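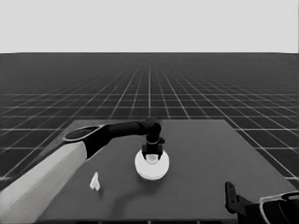

2 min read

Posted 08/02/2022 by Édgar Chávez

The Clurville Robotics Club has now entered the second half of its winter programme, and I should like to record what has been done so far. Our project for the Lillis Cup is a handling task for two arms, carried out entirely in simulation. The left arm is required to take hold of a white disc by the knob at its centre. The right arm stays at the near corner of the table until its own part of the task begins.

Members worked in pairs, and each pair was given 40 minutes at the keyboard. The approach from above was agreed at our first meeting in February, after a long discussion in which the Montoya pair argued for gripping the rim. Their proposal remains in the club notes and may yet be used for the smaller piece, which is at present left standing on the table to the left of the disc.

The rules allow 2,000 simulation steps for each attempt. Our best recorded attempt used 122 fewer than that, and I consider this a satisfactory position – though the wrist angle still requires attention. Written reports should follow the Grolon template and must not exceed 10 pages. Pairs who have not yet submitted their gripper settings are asked to do so before the next session, and to state clearly which version of the script they used.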